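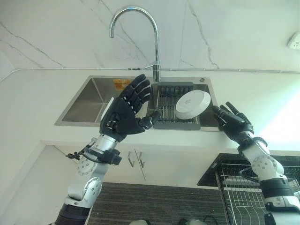
流し台セルの手入れ、この冬のまとめ

Keltska通信をお読みのみなさま、寒い日が続きますが、お変わりありませんか。2019年2月号のこの欄では、Thibodeaux棟の流し台セル、通称Ornodikの手入れについて少し長めに書かせていただきます。秋の号で「続きは次回」と書いておきながら、次の号では紙面が足りず、まるごと見送りになってしまいました。待っていてくださった方(廊下で二度も催促をいただきました、ありがとうございます!)、お待たせしました。

Ornodikは、シンクの前に二本の腕を並べ、ラックに立てた皿をつかんで移す動作をくり返しているセルです。前回の大きな点検が11月で、そこから数えて皿の持ち替えは4000回を超えました。これだけ動かすと、どこかが少しずつずれてくるものです。今回いちばん手がかかったのも、壊れた部品の交換より、この「少しずつ」を元に戻す作業でした。

はじめに立ち位置のこと

二本の腕は、流し台に対していつも同じ場所に立っていてほしいのですが、これがなかなか思うようにいきません。床のマットが曲者で、掃除のときにめくって戻すと、毎回ほんのわずかに位置が変わります。土台の脚がその上にかかっていたころは、午前中は調子がよいのに午後になると皿の縁を外す、ということがよくありました。いまは脚の位置を床に直接しるしておき、マットは最後に敷くことにしています。順番を変えただけなのに、ずいぶん気が楽になりました。

立ち位置が決まったら、次は高さです。カウンターの縁に定規をあて、左右の手首をそっと近づけて、同じ高さで止まるかどうかを見ます。このときは蛇口に気をつけてください。首の高い蛇口なので、左の手を上に向けたまま前へ出すと、指先がちょうど届くところに来てしまいます。Stevik(動作を組むのに使っている社内のソフトです)には蛇口のまわりに立入禁止の範囲を入れてありますが、手動で動かしているあいだはこの範囲が効きません。私も一度、こつんとやりました。蛇口は無事で、手のほうも無事で、私だけがしばらく落ち込みました。

高さ合わせは慣れると13分で終わります。初めての方は、その倍は見ておいてください。急ぐとたいてい、最初からやり直しになります。

指の手入れ

黒い五本指の手は、水まわりで使うにはなかなか気むずかしい相手です。関節の板のすきまに細かな汚れが入ると、曲がるには曲がるのですが、戻りがほんの少し遅れます。見た目ではまずわかりません。そこで毎週、電源を落としてから、指を一本ずつ軽く曲げて放し、戻り方を手で確かめています。親指だけ妙に重いときは、付け根のあたりから見ていくと早いです。

拭くときは、固くしぼった布で一度、そのあと乾いた布で一度。洗剤は使いません。以前、よかれと思って台所用の洗剤を薄めて使ったところ、翌日の把持試験で皿がつるつると逃げてしまい、半日かけて拭き直すことになりました。いまでは作業台の引き出しに専用の布を入れてあります。青い縫い取りのあるほうが指用、ないほうがカウンター用です。どうかお間違えなく。

つかむ力の確認には、はかりを使います。指先ではかりの皿をゆっくり押し、弱いほうの設定で100グラムのあたりに落ち着けば合格です。数字が上がったり下がったりして決まらないときは、設定をいじる前に、まず手首のねじを見てください。ここが緩んでいることが本当に多いのです。設定から先に直してしまうと、ねじを締めたあとにもう一度直すはめになります。

配線のこと

左手首には配線の束とコネクターが留めてあります。腕を上に伸ばしたときに束が突っ張らないこと、下ろしたときにだらんと垂れて食器に触れないこと、この二つのあいだのちょうどよいところを探すのが、地味ですが大事な仕事です。クリップは手首を何度か大きく回してから留め直します。机の上で腕を休ませた姿勢のまま留めると、きれいには見えても、動かしたとたんに引っぱられます。

コネクターは抜き差しの回数を控えるようにしました。点検のたびに抜いて中をのぞきたくなる気持ちはよくわかります(私がそうでした)。けれども、抜くたびに少しずつ緩くなっていくようで、最近は、通信が途切れた記録があるときだけ抜くことにしています。記録はStevikの「接続」の画面に日付順で残っていますので、朝いちばんにざっと眺めてください。

床のケーブルも忘れてはいけません。黒くて細いものは、足もとにあるとどうしても見落とします。作業の前に一度しゃがんで、腕の下から土台の裏までぐるりと目をやる。腰にはあまりやさしくありませんが、これで引っかけることはほとんどなくなりました。

手首まわりを近くで見る

意外に後回しになりがちなのが、手首に近いところの点検です。遠くから見ていると指の動きばかりに気をとられますが、指を支える金具や、細かな穴のあいた板のほうにも、ほこりはちゃんとたまります。穴のところは柔らかい刷毛で、外へ向かって払うように。エアを吹きつけるのは、どうかご遠慮ください。汚れが奥へ入ってしまうと、分解しないかぎり取れなくなります。

金具の段になった角は、布だと引っかかって繊維が残りますので、ここも刷毛です。指の長いところは、光にかざすようにして斜めから見ると、擦れたあとが見つけやすくなります。窓の近くで作業すると、とても助かります。冬は日が低いぶん見やすく、この季節だけのちょっとした得ですね。

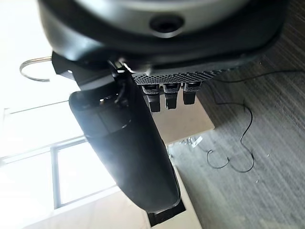

アラリック・ホロウェイからは、刷毛で払うのは結構だが、そのあと必ず指を全開まで動かしてから電源を落としてほしい、と注文がついています。半分閉じたまま休ませると、次の朝の原点合わせで片側だけ余計に時間がかかるのだそうです。言われてみれば、月曜の朝に限って立ち上がりがもたつくことがありました。週末の前に、私が中途半端な姿勢で止めていたせいかもしれません。さっそく終業の手順に一行足しておきました。

もう一つ、同じ手紙のなかで、点検表が細かすぎるのではないか、というご意見もありました。たしかに、いまの点検表は項目が28もあります。毎週すべてに印をつけていると、だんだん印をつけることが目的になってしまいますね。そこで来月から、毎日見るところ、毎週見るところ、持ち替えの回数で見るところに紙を分けてみます。まだ下書きの段階ですので、「これは毎日でなくてもいい」「これは毎日でないと困る」というお声を、ぜひ作業台の横の封筒に入れてください。走り書きで十分です。

原点合わせの手順が少し変わりました

これまでは左右の腕を同時に原点へ戻していましたが、今月から左を先、右をあとにしています。右の手は皿のすぐそばで止まっていることが多く、両方いっぺんに動かすと、見ている側の目が足りなくなるのです。左が戻りきって、Stevikの表示が緑に変わるのを待ってから、右をゆっくり持ち上げます。そのとき、皿はラックに入れたままでかまいません。以前は必ず外していましたが、持ち上げる向きを真上にそろえてからは、外さなくても支障がなくなりました。

速度は遅いほうの設定でお願いします。待っているあいだは少々退屈ですが、私はこの時間に昨日の記録を読み返しています。お茶を飲む方もいらっしゃいますね。飲みものは流し台のカウンターには置かず、入り口側の棚へどうぞ。

部品の在庫について

指先の替えは、左右とも棚の二段目に入れてあります。前は左右を同じ箱に入れていたのですが、よく似ているものですから、取り付けてから気づくことが続きました。いまは箱を分け、ふたに大きく「左」「右」と書いてあります。最後の一つを使った方は、箱を逆さにしておいてください。それを見て私が注文を出します。手首のクリップは在庫が少なくなっており、次に届くのは来月のなかばの予定です。それまでは、外したものも捨てずに小皿へ戻していただけると助かります。

初めて手入れに加わってみたいという方は、いつでもThibodeaux棟へお声がけください。朝の点検なら、たいてい私がセルの前におります。手袋はこちらで用意しますが、大きいサイズはいつも先になくなりますので、手の大きな方はお早めにどうぞ。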